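Putting together small white things

Home > Workshop and Kitchen Table > Flat packs

See also: Stripped screws. Wobbly legs. What to do with the spare dowel.

The big wardrobes get all the sympathy. People will come round to help with a wardrobe, and expect to be fed for it. A little white box with a lid, or a cupboard the size of a bread bin, is supposed to go together while the kettle boils, and so you end up doing it alone on the bedroom carpet with the light behind you. I have built a fair number of these by now, including two Stulby cabinets and a Buvik drawer set that I built twice, the first time inside out. What follows is what I do these days.

Pick a dark surface

White parts on a white worktop disappear. White parts on a cream carpet disappear and then reappear under your knee. Put down something dark and dull: a black cloth, the back of an old yoga mat, a sheet of card from an art shop. Dull matters more than you'd think, because a shiny black table throws the lamp back at you and the thin edges get lost in the glare.

Clear the whole of it first, mugs included. If the cloth slides about, tape the corners down at the back, where your sleeves won't find them.

Lay out before you join anything

Tip the bag into a tray and put the larger pieces flat with a finger's width between them. Leave the small fittings in the tray. The drawing in the leaflet will show every part from the one angle you will never hold it at, so turn each piece over once and have a look at the other side. You want to know:

Which face is smooth and which has the moulding marks
Whether the long edges match
Where the holes and hollows are, and how deep
Which corner, if any, is already chipped

Chipped pieces go at the back or underneath. If every piece is chipped, ring the shop before you start, while you still have the moral high ground.

Boxes: floor first, lid last, and stay out of the corners

For an open box, get the walls square before anything goes in or on it. Press down on all the corners with it standing on the table. If it rocks, one wall is sitting proud, and no amount of lid will cure that. I say this as the owner of a Serrano bread box that has rocked gently since the day I finished it.

Flat inserts and dividers go in level. Hold the part over the opening, line up the far edge, then let it down evenly. Put one end in first and it will wedge itself halfway, looking very much as if it has arrived. Thin plastic will also bow if you lean on the middle, so push near the edges with your fingertips. 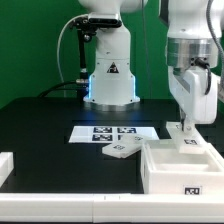
A flat translucent part, held over the open box.

If a part won't drop in, take it out again and look for a burr, which is the little whisker of plastic left over from the mould. A nail file deals with it in a few strokes. A kitchen knife also deals with it, along with the part and possibly your thumb.

Some inserts have a right way round that can only be found by trying the wrong one. Mark the top with a scrap of masking tape once you know. You will take it out to clean some day, and you will not remember.

Cupboards and anything with handles

Handles go on before the front goes on, whatever the leaflet says. The Stulby leaflet has you fit them at the very end, when you are holding a screwdriver at arm's length inside a space made for a tin of paprika. Do them on the table with the front lying on a folded tea towel.

With a pair of handles side by side, fit both loosely, stand the front up, step back and look. Then tighten. Doing up the first one fully and matching the second to it sounds sensible and gives you a pair of eyebrows. 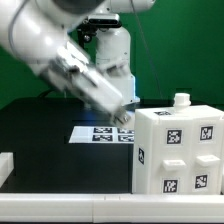
Knobs on top want even less force. Turn them by hand until they stop, and then stop yourself. Most of the cracked tops I have seen were cracked in the last quarter turn by somebody making sure. If a knob keeps working loose, a turn of plumber's tape on the thread will hold it for years, and can be undone later without swearing.

Keep the thing upright as soon as it can stand. Small cupboards built on their backs tend to set with a slight lean, and after that a tin of soup will find its way to one end of the shelf.

On doors: if they bind against each other in the middle, check the floor before you touch the hinges. I once spent an evening adjusting a perfectly good pair of Hilar doors which were standing on the edge of a rug.

The odds and ends

Plates with a round hollow in them deserve a second look. A shallow hollow usually wants something to sit in it, a foot or a knob or the head of a screw, and it can be very easily put facing the wall. Try the matching part in it first, dry, without glue. Long thin bars are the ones that go astray, as they roll or get swept up with the packing, so put them down beside the piece they belong to. Wedges and other angled pieces look alike until they are in, and then they look wrong.
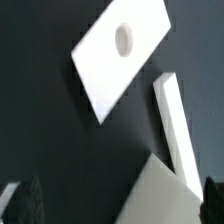 Last changed: November (added the bit about measuring, after complaints)

Measure the gap, then measure it again lower down

Several readers have written to say that it is all very well talking about handles when the shelf won't go in the alcove. Fair enough. Mine measured 1,197 mm across at eye level, so I cut the shelf to 1,192 mm and felt rather pleased with the clearance. At the height where the shelf was meant to go, the plaster bulged. Walls do this. Measure at the front, at the back and at the actual height, and go by the smallest number you get, even if it's the one you like least.

Leftovers

Put spare screws in a small bag and tape it to the back or the underside of whatever they came with. The communal jar of mixed screws is a lovely object and I have never once found the right screw in it.

Give the finished thing some 10 minutes before you load it, and go round the fixings again after a week of use. They will have eased a little. Glue needs longer; follow the tube.

Cleaning white plastic

Warm water, a drop of washing-up liquid, soft cloth. Scouring pads take off the mark and the finish together, and next month's mark has something to cling to. For pencil lines left from lining things up, an ordinary rubber is fine. Biro is with you for life, so use pencil.

Next page: Drawers that stick in wet weather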